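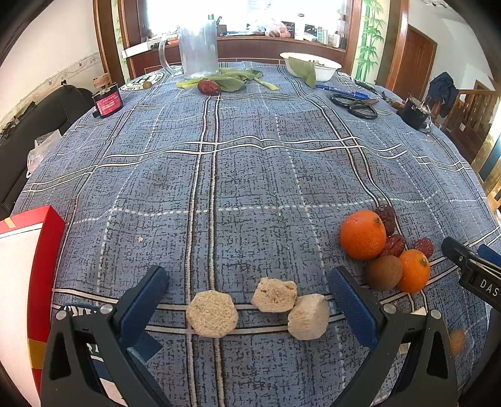

Nostalgia as Argument in Opinion Essays on Trade Unions
Project report, Political Thought seminar
Zinhle Oosthuizen and Emiliano Barrientos
Supervisor: Gerrit Martens

1. Question

Essays on organized labor often compare the present with an earlier period of strong membership. We wanted to know how often that comparison does work in the argument and how often it only sets a tone. The two uses are usually treated together in the literature we read for the course.

2. Material

The texts come from the online archives of two magazines, Plirnadeo and Motby. A search for "union" and its compounds returned 1,447 items. Book reviews, interviews and reprints were removed by hand. From the remainder we drew eight essays per magazine, using a random number list.

3. Coding

Each paragraph was given one of four codes: no reference to the past, decorative reference, causal claim, or model for reform. Both authors coded all essays separately. Disagreements were settled in a meeting on Thursday, with Ieva Navickas as third reader. Most concerned the line between causal claim and model for reform, and the codebook entry for the latter was rewritten once. 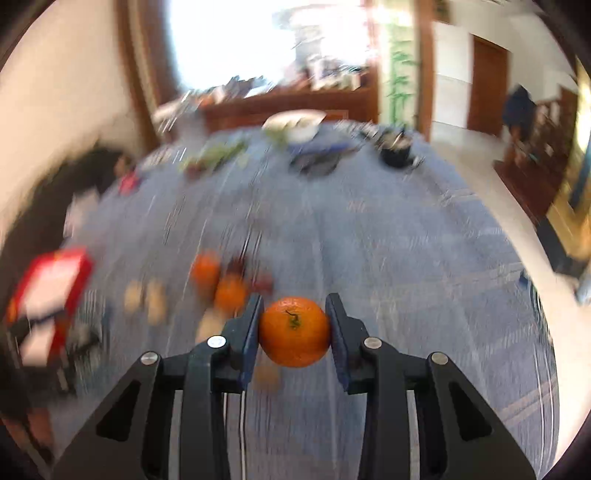 4. Results

Decorative references were the most common type in both magazines and clustered in opening paragraphs. Causal claims appeared mainly in Motby. Only three essays used an earlier period as a model for reform, and all of them named a specific law or bargaining system.

5. Limits

The sample is small and the search term misses essays that say "labor" throughout. Paragraph length differs between the magazines, so raw code counts should not be compared directly.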